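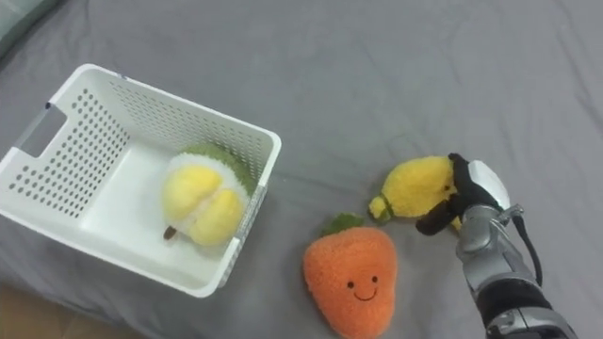
House rules for soft-object pick and place, draft 4, please tear it up

vistska_ben
Hi all! Following on from the October thread, I've finally pulled our tidy-up rules into one list. We use these at Vistska for anything where a humanoid moves toys, socks or other squashy stuff from a bed into a container. I'm really happy with how it's shaping up and I'd love to hear where your labs do it differently.

1. One object in the hand at a time. No scooping.
2. The container goes on the same surface as the objects, within easy reach of the arm being used.
3. Grasp across the body of the object, never by a stem, leaf, ear or tag.
4. Release at the rim or lower. Throwing in from a height is a fail even if it lands.
5. Container may shift or tilt, but if an object falls back out the run is over.
6. No person leans over the bed while the arm is enabled. Sheets get straightened between runs.
7. Every run gets a written result before the next one starts. "Good" is not a result.

Rule 4 is the one I care about most, so go for that one first.

gantry_goose
Love this, and we'll probably steal rule 7 today. But I'm against rule 4 as written. "At the rim or lower" sounds precise until you have a ball or a round plush that is as tall as the hand. Which part has to be at the rim? The bottom of the object? The fingertips? The palm? Two of our graders scored the same 40 runs with a rule almost word for word like yours and disagreed on 4 of them, all round objects.

vistska_ben
Ooh, good catch. In my head it was the lowest point of the object, but you're right, it doesn't say that anywhere.

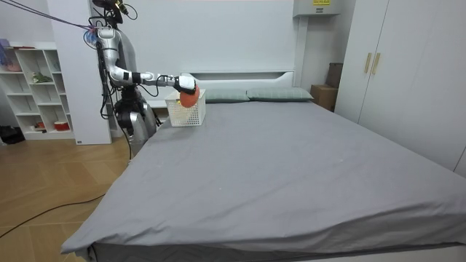 So let me try again: "At the moment of release, the lowest point of the object is below the top of the rim, and no part of the object is outside the container's footprint." Too strict?

gantry_goose
First half is great. Second half will kill you with long items. A carrot or banana can hang over the edge and still settle in fine once the fingers open. I'd say "most of the object" and let the grader decide.

bmallet
"Let the grader decide" is how we ended up re-scoring 798 runs last winter, so please don't! I'm with Ben on keeping it strict. If a long item needs to hang over the edge, the arm can turn it. A wrist that can't line a banana up with a basket is useful information and I want it to show up as a fail.
Bernadette Mallet, Britton

gantry_goose
Fair, but then you're grading the wrist and the policy in one number.

bmallet
We keep two columns. Placed yes/no, released properly yes/no. It takes the grader no extra time that I've been able to measure and it ended most of our arguments. Out of 346 runs we went back over, the ones people fought about were nearly always a yes followed by a no.

vistska_ben
Two columns! That's going straight into draft 5.

softgrip_al
New here, hi. Question on rule 3. We use plush fruit too, and some of ours have the leaves sewn on so wide that they flop over the neighbor once the basket fills up. Does brushing a leaf that's already in the basket count as touching a second object? Our current rule says any contact with a placed item is a fault, and the guys hate it.

bmallet
We allow contact with placed items and always have. Soft things in a small basket are going to touch. What we don't allow is pushing down on the pile to make room. You can hear the difference in the fans on our arm, but the written rule just says no downward push after release.

gantry_goose
Disagree a little! Pressing down is exactly what I do with my kids' toy bin. If the job is tidying a bedroom, it's a fair move.

bmallet
You also know when to stop pushing. I'll allow it the day the arm has a force limit that somebody has tested on that basket, with that rim.

softgrip_al
OK, that makes sense to me. We have no such limit set. Copying your wording for now.

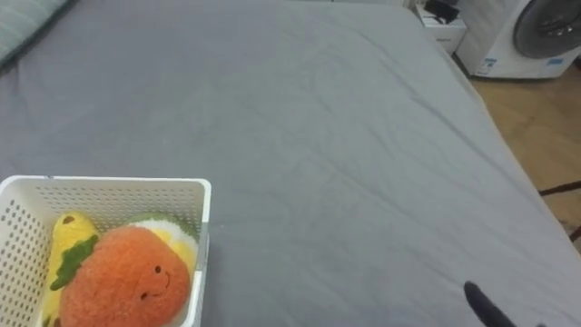 vistska_ben
Adding that as rule 8. I also want something on the end of the run, because people stop the clock at different moments. Ours stops when the last object is let go, but Akl (my office mate, the strictest grader we have) wants it to stop when the hand is clear of the container and holding still. His point is that an arm that drops the last toy and then snags the rim on the way out hasn't finished the job.

gantry_goose
Akl is right and I say that as the resident complainer. How far is clear, though? You knew I'd ask.

vistska_ben
Ha, I did. I was thinking one hand's width, any direction.

bmallet
Whose hand?

vistska_ben
The robot's!

bmallet
Then put that in the rule. We had Grulletti's draft here for a whole month with "a hand's width" in it and half the team was holding up their own.

softgrip_al
Could you also say what happens with the sheet? Ours bunches up under the gripper and I never know if dragging it counts. Fingers slide under the toy, catch a fold, and the basket comes along for the ride.

vistska_ben
We let a fold be touched but not lifted. If the sheet comes up with the object, we mark it and carry on, and it only fails if the container tips over or something rolls off the bed. Happy to be argued out of that one, it's the youngest rule we have.

gantry_goose
I'd fail it every time. A sheet in the fingers is a bad grasp. Give me an evening and I'll write up why, with our numbers.

vistska_ben
Please do! I'll hold draft 5 until you've posted.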